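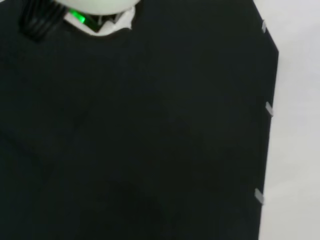
3.2 Setting and testing procedure

Players returning to semi-professional football after a long absence through illness or injury were recruited from clubs in the Grostbridge and Durport competitions. A club was eligible if it fielded at least one senior side and kept a written record of who was unavailable each week. Testing took place at the Durport site, where the balance and landing tasks were set up on a matte black mat (Figure 2), the colour being the same for every player. Those tasks were completed before any running, and players wore their own training shoes. Players who arrived straight from work were given time to eat and change first, and the time of arrival was written on the test sheet.

Print this page
E-mail this article

In total, 144 players from 10 clubs agreed to take part. The original plan was to recruit only those returning from knee and ankle injuries, but club staff told us early on that players coming back from glandular fever, surgery unrelated to sport, or a long course of medical treatment went through much the same program of gym work, modified training and short appearances from the bench. The criteria were widened before the first test session. Goalkeepers were included. Players who had moved to another club during their absence were also included, provided that the new club agreed to supply attendance records.

We defined absence as the period between the last match in which the player was available for selection and the first full training session without restriction. This differs from definitions based on match appearances, which tend to lengthen the apparent absence of fringe players. A player who is fit but left on the bench is not absent in our sense. Where the club and the player gave different dates for the first full session, we used the club's date and noted the disagreement.

3.3 Weekly diary

Each player kept a diary through the Curnance app, which was already used by several of the clubs to confirm availability for training. The diary asked for minutes trained, minutes played, hours of paid work outside football, and sleep the previous night. It also contained the Makhubela confidence items, a short set of statements about trusting one's body in contact, answered on a five-point scale. Wording was changed in one place only: "game" was replaced with "match" after players in the pilot took the former to include small-sided games at training.

Diary entries were due by midnight after the weekend fixture. Late entries were accepted until the start of the next training session and marked as late. We did not send individual reminders, as two clubs felt that repeated messages would be unwelcome for players who were not being selected. A general notice was posted in each club's team group instead.

The app returned 945 diary entries. Of these, 622 had every item answered and could be matched to a club attendance record for the same week. The remainder were mostly incomplete on the question about paid work, which a number of players skipped throughout. Shift workers in particular told us that the question was hard to answer for a single week. Entries lacking only this item were kept for the descriptive tables and left out of the models.

3.4 Club staff

At each club we asked the person in charge of the player's return to fill in a short form at two points, once when modified training began and once after the first competitive match. In most clubs this was the physiotherapist. In the smaller ones it was the head coach, who had often taken on the job by default and had no clinical training. The form asked which targets had been set, whether they had been met, and who had made the final decision to select the player. A free-text box was provided for anything else.

Staff were not shown the player's diary. Players were told this in writing before they began, and again at the test session. Several said they would have answered the confidence items differently had the coach been able to read them. We come back to this in the discussion, where it bears on the use of similar questionnaires inside clubs.

3.5 Analysis

Change in confidence over time was examined with mixed models, with weeks nested within players and players within clubs. Time was counted from the first full training session. Length of absence, age, playing position and reason for absence were entered as fixed effects. Reason for absence was grouped as injury or illness, since the illness group was too varied to split further. We also ran the models without goalkeepers, whose training differs a good deal from that of outfield players in the early weeks.

Balance and landing scores were entered as a single measurement for each player and were not treated as an outcome. They were taken once, and players were at different points in their return when they attended. A player tested in the first week of modified training cannot be fairly compared with one tested a month later, and we have avoided doing so. The timing of each test is given in the supplementary table.

Free-text comments from staff were read by both members of the research team and grouped under headings agreed after the first reading. Disagreements were settled by discussion. No software was used for this step. Comments that could identify a player, such as those naming a rare illness or describing a particular match, were reworded or removed before the material was shared with the clubs.

Missing weeks were left as missing. We considered filling gaps from neighbouring entries, but attendance records suggested that players were more likely to skip the diary after a poor week, for instance when they had been dropped or had left training early. Filling in those weeks from better ones would probably have overstated confidence.

Print this page
E-mail this article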